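14. November 2020

Gestern mit Ibsa oben auf dem Varkum gewesen, 2.181 Meter, und heute spüre ich jede einzelne Treppenstufe in den Knien! Die letzten 30 Höhenmeter gingen nur noch am Fixseil, mit Wind von der Seite (Böen bis zu 70, meinte Marietjie unten in der Hütte, aber die übertreibt gern).
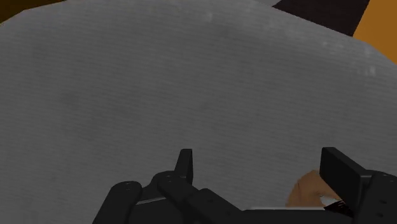 *Grau, mit feinen Querrippen.*

Abends gab's Linsensuppe, dann haben wir ewig über die Tour im August geredet. Ibsa will den Grat von der Seyoum-Seite probieren, ich lieber nochmal die alte Route – mal sehen, wer sich durchsetzt. Muss noch Danuta wegen der Steigeisen anrufen.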